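The Kitchen Corner: a worktop by the window

When I asked in the last newsletter for news of your kitchens, I thought I might get two or three replies, and most of those from people wanting to complain about the bin store. Instead I had a whole bundle, some by email and some pushed under my door (one of them written on the back of a seed packet, which I have kept), and I have enjoyed every one of them. Thank you all, truly. I am sorry that I can't fit everything in this month, but I shall keep going through the pile until it's finished or until you tell me to stop.

The subject that came up more than any other was the worktop. Those of you who live in Urwood will know what I mean without my having to say it. The kitchens on our side of the building were all laid out on the same plan, with a good long window and rather a mean amount of counter, and whatever you put down on it in the morning seems to have invited its friends round by teatime. Oranuch Sitthichai wrote me a lovely long letter on this, and I'll quote a bit of it, as she puts it better than I could:

"When we moved in I had the kettle, the toaster, the bread bin, the rice cooker, the fruit, the post and a radio all along one side, and I was chopping onions on a board balanced over the sink. I did that for almost 15 months. Then one February morning the board went into the washing-up with the onions on it, and I took everything off and put it on the floor and sat down and had a cup of tea."

What she did next was very sensible. She put back only what she had used that day, and left the rest on the floor of the hall for a week, stepping over it. The toaster came back. So did the rice cooker, naturally. The bread bin went to her sister in Jadoon, and the radio now lives on top of the fridge, where she says it sounds better anyway. The post she is still fighting with, and I wish her luck, for I have been fighting with mine since we came here and it is winning.

I tried the same thing myself after reading her letter, though I only managed three days of the hall before Adom Ankrah came to look at my radiator and very nearly went headlong over the slow cooker. (He was terribly nice about it. He also had a look at the tap while he was here, and it has stopped its dripping, so I feel I came out of it well.) I did find 13 jar lids with no jars to go with them, and a lemon squeezer I had replaced twice.

Now, the big question, and the one you disagree about, is the microwave. Zbigniew Witkowska is firmly of the opinion that it should be up on a shelf at shoulder height, and he has put his on a pair of brackets and is very pleased with it. Iddrisu Kwofie says he would never lift hot soup down from up there, and I must say I'm with him. My own feeling is that a microwave does best at the end of the counter, with a clear space beside it to set things down on as they come out, and if that space can have a tray on it, so much the better.

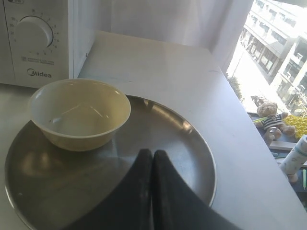
A big round steel tray with a bit of a rim is the thing I would recommend to anyone, and I wish I'd had one years ago. You can stand a bowl on it and not mind if the porridge has gone over the side, and when you want the counter back for rolling out pastry you pick up the whole lot in one go and carry it off. It wipes clean in a moment, too. Nkrumah Quansah tells me his mother had one that was 40 years old and had been used for everything from sorting beans to bathing the baby's feet, and it was still perfectly flat. There is usually a stack of them in the hardware shop at Floltavport, at the back past the paint, and they're cheaper than you would think. Do take a tape measure with you. I didn't, and my first one stuck out so far over the edge that I caught it with my hip every time I went to the fridge.

A few of you asked about curtains as well, and whether it's worth having anything at a kitchen window this high up, when there is only the block opposite to look in. I'd say yes, if only for the glare, which on a bright day can be quite fierce on a pale worktop -- every smudge you ever made shows up at once! A plain white sheer takes the edge off it and still lets you see what you're doing. Keep it well away from the hob, of course, and run it through the wash more often than you would the bedroom ones, as it does pick up the cooking.

For marks that won't shift from a light counter I have had good results with a paste of bicarbonate of soda and a drop of water, left on for 17 minutes (that is how long my programme had left to run, so I can't swear it needs to be so exact) and then wiped off with a soft cloth. Try it on a corner first. Iddrisu swears by Grutell, but I find the smell gets into the bread.

Next month it will be cupboards under the sink, so please send me your hints, your disasters and anything you know about keeping carrier bags in order. My door is the one with the green mat, and if I'm out you can leave things with Oranuch.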